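Kuredport Home & Garden Help > Tidying and storage
Shared table keeps filling up, where should everything go?

longtable_k

We have one big table under the windows in our back room in Prernside and everything gets put down on it. Over December it was water bottles, snack bags, a ball, hair things, a box of little blocks and a mic stand. I clear it on a Monday and by the end of the week I can't put a plate down. 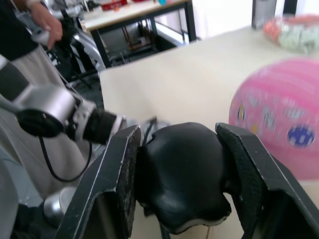

Last changed: Jan 1, 2019 (tags added)

We bought a two-tier shelf to go along the back of the table, wire with brown wooden boards, and then never put a thing on it. I don't want to buy a cupboard. The wall behind is all glass, so hooks and wall shelves are out.

I have three problems really. The ball has no home and rolls off anything I put it on. I don't know how to store a curling iron that gets used most mornings. And there are marker lines on the tabletop, pink ones mostly, that soap has only faded. The top is a pale laminate and I would like to keep it pale.

Any ideas welcome. The table is 70 cm deep if that matters.

marino_flats

Use the shelf first. People buy a shelf and leave it empty until they have decided on the perfect system, and meanwhile the stuff stays on the table. Put the things you touch every day on the lower board and the rest on the upper one. Bottles go on the lower board at the end nearest the door.
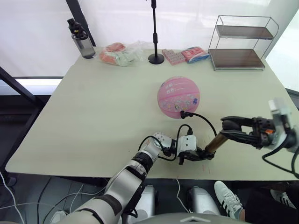

Then get a shallow tray for anything with small pieces. Blocks, tiles, game counters and so on can stay in their own tray, and the whole tray lifts onto the shelf in one go. Food goes back to the kitchen the same day, even if the bag is still closed. If there are soft things like cloths in a clear bag, fold them flat and they will take up half the room.

For the ball, use a ring. I cut one from an old plastic plant pot, 6 cm high, and the ball sits in it without moving. A mixing bowl works too. Ours is on the floor in the corner and it gets put back there most of the time. The mic stand should go on the floor as well if it has a heavy base. It only takes up room on a table and someone will knock it.

oldkettle63

I agree with the shelf but I'd keep the hair stuff off it completely. 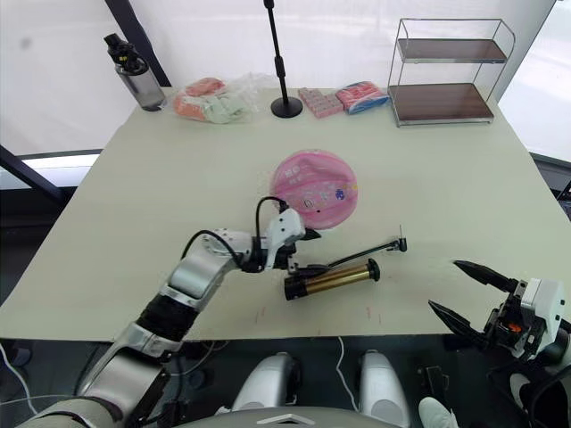
Curling irons want a spot of their own, near an outlet and away from anything plastic. Mine lives in a metal utensil holder from the Kevix shop in Marino, handle up, and it only goes in there once it has cooled. I paid 37 dollars for a proper holder before that and it was no better. If the tool with the gold barrel is the one you mean, I wouldn't lay it down that close to the round pink thing behind it. I can't tell if that is a lid or a pouch, but either one could mark or melt if the barrel was still warm. A silicone mat is a good idea if you must put it on the table – the sort sold for baking trays is fine.

Wind the cord loosely. If you wrap it tight around the handle it will crack near the base after a year or two.

As for the marker, try rubbing alcohol on a cotton pad before anything stronger. 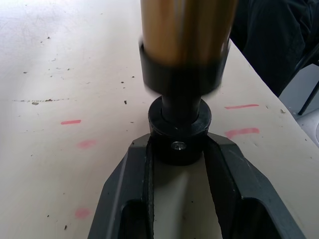
Test a corner first and leave it overnight. Dab, wait a minute, then wipe with a damp cloth, and use a clean bit of pad each time or you just move the colour along. Old marks can take four or five goes. Don't use a scouring powder on laminate. It takes the sheen off and after that the surface grabs every stain going. I did this to a counter and there is still a dull patch beside the sink.

Brush the crumbs and grit off before you start wiping, too, so you aren't dragging them across the top.

prern_side_up

just get a bin for the ball. worked for us

longtable_k

Thanks all. The bottles and the block tray are on the shelf now and the ball is in a mixing bowl until I find a plant pot. Alcohol took the worst of one pink line off. I'll do the rest on the weekend.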